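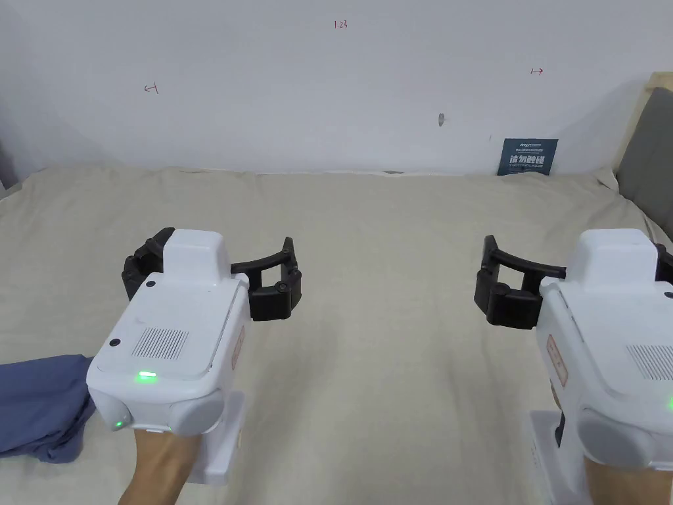 1/ I moved to Clelley in September, and I want to write down what I learned about renting a room here. Perhaps it is useful for a person who comes after me. English is my third language, so please be patient with my sentences.

2/ The first surprise was that the rent is counted by week, but paid by fortnight, and my pay comes by month. I made a small table on paper and put it on the fridge. In the first two months I was wrong with the dates one time, and the late fee was not large, but I was ashamed for days.

3/ The word "furnished" has many meanings. In the first place I looked at, it meant a bed, a desk and a wardrobe. In the second it meant one chair. Now I always ask for the list in writing before I take the bus to see a room.

4/ About the bus. The 402 goes from Movwood to the centre of Clelley and it is a good bus until evening. The 506 is shown on the map as if it goes to the same place, but it makes a long tour by the hospital first. If the ad says "close to the bus", ask which bus.

5/ I looked at seven rooms before I said yes. I think this is normal. A colleague told me she took the first one she saw and is happy there, so maybe I am only slow to decide.

6/ The bond was 866 dollars. I had never paid so much money at one time for something I could not carry home. Please ask for the receipt and keep the paper and also a photo of the paper.

7/ On the day you get the keys there is a condition report. You have some days to add your own remarks before you sign it. I was shy and wrote almost nothing. Then in the second week I found that the bathroom window does not close fully, and I had to send a long email to explain that it was like this already.

8/ So write everything. A mark on the wall, a loose handle, the colour of the carpet behind the door. It feels impolite, as if you are accusing the landlord, but the agency told me later that they prefer a long report.

9/ Bedding is a separate problem. In my country we have two sizes of bed. In the shop here I stood in front of single, king single, double, queen and king, and I bought the wrong one. Measure the mattress, also how thick it is - the fitted sheet must go over the corner and stay there.

10/ The shop Simanjuntak near the Movwood market is good for pots, rice and cheap towels. They let me exchange the sheet even though I had opened the packet. I go there every Friday now, mostly for the noodles.

11/ For the heater I bought a Ralon, second-hand, from a noticeboard at the laundromat. It is noisy but the room is warm after a short time. Before you buy any heater, check your lease. Mine permits electric ones and forbids gas.

12/ The sharing of the kitchen deserves its own thread. I will say only this: put your name on your butter, and decide the day of the bins in the first week. We decided in the fifth week, when there was already some bad feeling.

13/ Somebody asked me if the neighbours are friendly. Yes, but they say "we should have you over" and it is not yet an invitation. I waited at home one full Sunday because of this sentence.

14/ If you are looking at rooms in Clelley now, you can write to me and I will tell you which streets flood a little when it rains. I don't want to put them here - people live there and are trying to rent out their rooms too.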